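Gundside Woods: Trail Changes and Summer Access

The Gundside Woods Trust has completed its review of the lower trail network. The reserve covers 1,726 acres of mixed oak and spruce, and the older paths near Bråten Pond have suffered from erosion for several years. Beginning in August, the pond loop will be closed to bicycles. Walkers may continue to use it during regular hours.

A new boardwalk now crosses the wet ground east of the pond. It is 827 feet long and was built under the direction of Holger Fjeld, head of grounds. Dogs must be kept on a leash along its full length, and fishing from the boardwalk is not permitted.

The north gate on Wornell Road will open at 7 a.m. through the end of the season. Parking at this gate is limited to 18 vehicles. Groups of more than ten should use the main lot and notify the office in advance.

Trail maps have been revised to show the new route. Members may mark corrections on a printed copy and return it to Chathurika Karunaratne at the visitor office.

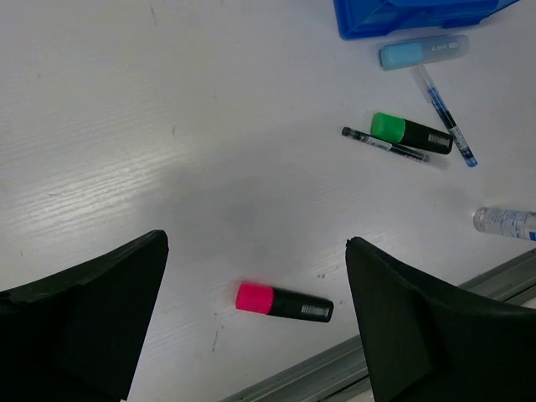
Highlighters on the tabletop. 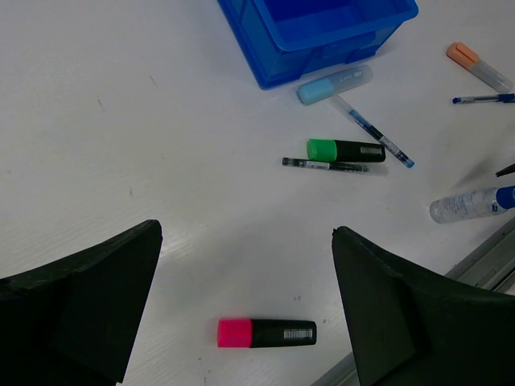

Spring Bird Survey

Results of the spring survey will be posted at the main gate. Nesting areas above the old quarry remain closed until further notice.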